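Handout 8: What does a picking bench cost?

Last time we sized the arm. Now we have to pay for it, and I want you to budget for the whole bench, because the arm is the line people fuss over and the small stuff is where my own Grornurside plan went wrong. I'd left out every cable, stand and tray — two pages of quotes and not one table!

Start with the job. Ours is sorting mixed toys from a tray into boxes, so that's the first shopping list: tables, tray, boxes, toys.

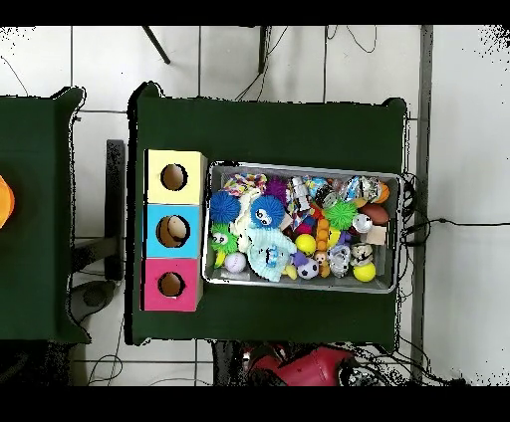

*Fig. 1. Boxes on the left, full toy tray on the right.*

Toys are cheap one at a time and add up fast. I put down 74 pieces for the year, with spares, and I'd still rather buy too many than reuse the same few shapes (spiky, plush, smooth, the lot). Cardboard boxes go under consumables, please, and so do gripper pads.

Then the arm line. Ask each seller for the arm, gripper, mount, controller and training as separate prices. Wellance and Bullulia both bundle them, and you can't compare bundles. 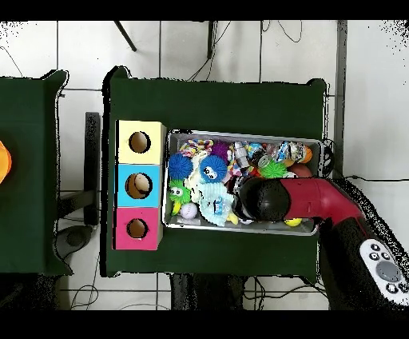
Acheampong wrote in after the last handout that leasing should be in here too, as a two-year lease can leave you money for a second gripper. Fair point, and I've added a lease column to the worksheet. Do check who pays for repairs, though.

Floor space counts as well. Measure the reach, then add room for cables and for a person to walk past. I allow 51 square feet per bench, which felt generous until I drew it out.

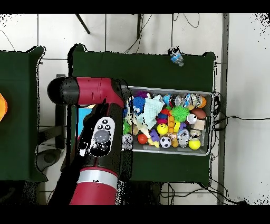 *Fig. 2. The arm beside the tray. Note the cable runs when you plan your floor.*

For next time, fill in both columns of the worksheet and mark anything you'd put off until May. Bring your floor sketch too, pencil is fine.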